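Buy Fewer Clothes and Keep Them

I own three jumpers and I wear all of them. Most of my neighbours in Oravec own far more, and the charity shop there turned away 415 bags in May.

The trouble is price. A top from Rumoletti costs less than lunch, so a loose hem is reason enough to throw it out. Schools stopped teaching mending years ago and I think they should start again. An hour a week would do it. Shops should also have to sell spare buttons and matching thread.

I don't blame people who are short of money. I blame sellers who make seams that give way after 2 washes.
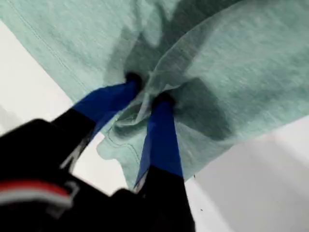

Pale green fabric, bunched into folds.

My oldest shirt has been patched at both elbows and I expect to patch it again.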